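Stallham Two-Arm Project: Progress Report to the Baidoo Fund, September

We use cookies to remember your settings. Accept / Manage

Thank you again for your patience over the summer, and for the kind note about the cable budget, which cheered everyone up more than you might think. We have now recorded 314 demonstrations of the plate-sorting task, against the 800 we promised you, and the pace has picked up nicely since the Ermont group shared their replay code with us (what a help that was!).

The main change is in how we train. We used to feed the model every demonstration whole; now we cut each one at the moment a gripper closes or opens, and train on the pieces. In our last round, 19 trials with the new method gave us 6 dropped items, and we would dearly like to bring that down before winter.

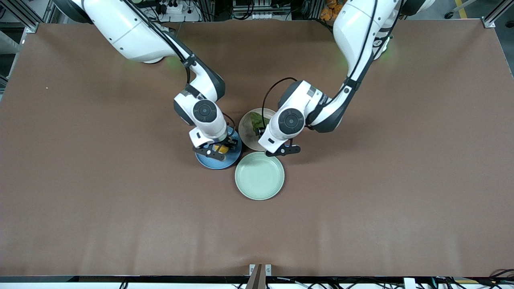
Crowding is still our hardest problem, and I'm afraid it will take up most of next quarter. Two arms working over one small cluster of plates have very little room to spare, and with the right gripper holding a yellow food item above the blue plate while the left one hovers at the edge of the translucent plate, the planner has to keep both wrists in mind at once. We plan to add a shared clearance term, and will send you the numbers as they come in.

Comments

Lovely to read this. Will the cut demonstrations be released too?

Does the clearance term slow the arms down much?

Related
Werkus gripper notes
Ermont replay code: getting started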